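Review: Clonier wrist camera kit for collecting demonstrations

Posted November 10, 2024

Product: Clonier wrist camera kit, single arm version
Bought from: Fasteck
Used for: recording demonstrations for imitation learning, tabletop tasks
Rating: 4 out of 5

I bought this kit because the learning system I train kept failing at the last inch. With only a fixed camera looking at the table, the arm would get to the right area and then close in the wrong place. A view from the wrist was the obvious fix, and I didn't want to spend a month designing a mount.

In the box you get a small camera module, a white 3D-printed bracket, a bag of screws, a long white cable and a card with a link to the software. There is no printed manual. The online one is short and covers most of what you need, though the section on cable routing is a single paragraph.

Setup

The bracket goes on the side of the wrist and puts the camera out past the housing, tilted down toward the gripper. Mine fit without filing or shims. Two of the screws were hard to reach with the wrist in its normal position, so turn the joint first and save yourself some trouble. From opening the box to seeing a picture on the screen took me an evening, and most of that was the software.

The recording program is called Dikura. It saves both camera streams, the joint positions and the gripper opening, all on one clock. You press a key to start an episode, another to keep it and a third to throw it away. I would have liked a foot pedal option. Reaching for the keyboard at the end of every attempt gets old quickly, and a few times I hit discard when I meant keep. There is no undo.

Collecting with it

My test task was handling a flat lid: approach it, get the fingertip over the rim, close, lift, and set it down in a new spot. Lids are a good test for a wrist camera. They are low, they don't give the fingers much to hold, and a small error in height ruins the attempt.

Over 12 sessions I kept 847 episodes. I moved the lid between attempts and changed the starting pose of the arm every few minutes. The picture held steady the whole time. I checked the bracket against a pencil mark on the housing after each session and it had not shifted. For me that is the most important result in this review. If the camera moves even a little partway through a dataset, the early episodes and the late ones no longer agree, and you may not find out until training goes badly.

Image quality is fine. Colors are a bit cool. Auto exposure is on by default and you should turn it off. With it on, the picture brightened and darkened as the gripper's shadow passed over the mat, and I threw out my first session because of it. The setting is under the advanced tab and it does not survive a restart, so I now have a note stuck to the monitor.

The cable

I have one real complaint and it is the cable. It is long, stiff enough to hold a curve, and white. It hangs off the camera and lies across the work surface, where it can end up near the object. I don't want the model learning anything from where the cable happens to lie. Clonier includes 3 clips, but they are made for a thicker arm than mine and kept popping off. I ended up moving the cable by hand between batches so that it would be in a different place often enough not to matter. A right-angle plug and a thinner black cable would solve this, and at this price they should be included.

The work surface is up to you. I use a dark gray mat held down with masking tape on a wood table. A plain surface makes it easier to see what went wrong when you play episodes back. Tape it well. A mat that creeps will spoil your starting positions.

Compared with the Xiong

I had the Xiong wrist camera before this one. It is cheaper and the picture is slightly sharper, but it clamps on with a single band and I had to realign it almost every session. Its software also saved the video and the joint data as separate files with separate clocks, and lining them up was a chore. I would not go back.

Results

A policy trained on the fixed camera alone was poor at the lid task. Trained again with the wrist view added, it was clearly better at the final approach. It still misses when the lid is close to the edge of the mat, and I put that down to my own data. I recorded too few examples there.

Good: solid bracket, one clock for everything, easy to start and stop an episode.
Bad: cable, clips, exposure setting that resets, no undo on discard.

Buy it if you plan to record a lot of episodes over several weeks and need the view to stay the same. For a short trial, the Xiong will do. Order your own clips either way.

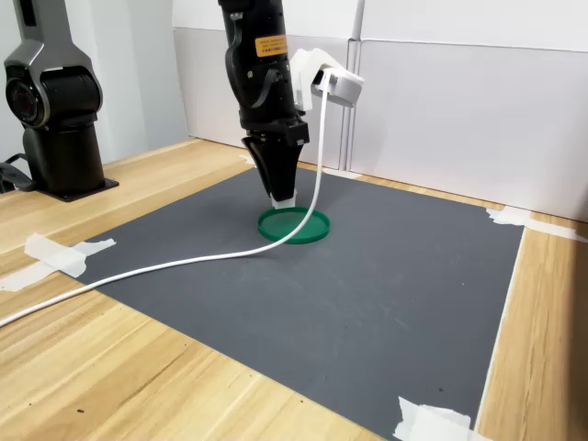 The Clonier camera on its bracket, with the gripper over the green lid.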